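# Hand comparison, soft food props – February

Second round with the bread items. Emetti hand controller on both sides, Dravside firmware left as it was after the last session. Head camera view below is from the left-hand bun work, roll already in the bowl.
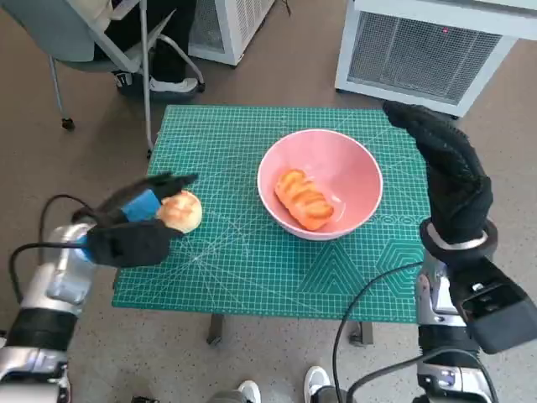
## Setup

- Small table, green cutting mat as the work surface. The grid is handy for putting props back to the same spot between runs, so keep using it.
- Pink bowl near the middle of the mat as the target.
- Props: one round bun, one long roll.
- Gloves on both hands. Bare fingertips mark the crust and the contact readings jump around too much to compare.
- Controller loop at 3 ms on both arms. Tried 6 ms first and the left hand chattered on closing.

## Left hand, bun

Power grasp from the side, fingers closing together, thumb last. Current limit set to 1149 in controller units. Below that the bun rotates in the hand when the wrist rolls. At 2000 the hand holds anything we give it but dents the bun, and the dent doesn't come back out, so the next run starts with a different shape.

Closing from directly above is worse. The fingertips touch the mat before they get under the widest part of the bun and the position controller fights the table. A side approach with the palm tipped slightly down clears the mat every time I tried it.

Release is the weak point. The glove drags on the crust and the bun leaves with the little finger, which lags the others on opening. Opening the thumb first helps. Slowing the whole hand down does not; it just makes the drag last longer.

## Right hand, roll

Same limits to begin with, then lower. The roll is easier to hold than the bun as long as the fingers wrap across the short axis. Along the long axis the hand gets the end of it and the other end drops.

Placing in the bowl wants the roll on a diagonal. Straight across, it catches the rim on one side. I put the diagonal into the target pose as a fixed yaw offset for now. Should come from the camera eventually.

Parked pose for the right arm is hand up, fingers loosely curled, off toward the right of the mat. Keeps it out of the left arm's path but the fingers still sit over the mat edge. Could go further out by a hand's width.

## Camera

Jacquet head unit, default exposure. The bowl rim segments well against the mat. The inside of the bowl is less reliable: there is a highlight on the inner wall and the depth goes patchy near it. Masking the bowl interior and using the rim alone gave steadier centres.

When the left hand is closed on the bun, the fingers hide enough of it that the tracker falls back on the last pose before contact. Fine for a pick and place, no good for measuring slip. The Rulska wrist camera might cover this if the bracket clears the cable.

## Cables

The left forearm cable loops up and back with plenty of slack. The right one hangs lower and passes over the front edge of the table. Needs a clip before we do any fast moves on that side.

## To do

- Clip for right arm cable
- Move parked pose outward and recheck reach to bowl
- Little finger lag on left hand: check tendon tension, then firmware gain
- Repeat bun release with the thin gloves
- Log current and finger position on the same clock – the two files drift and I lined them up by eye this time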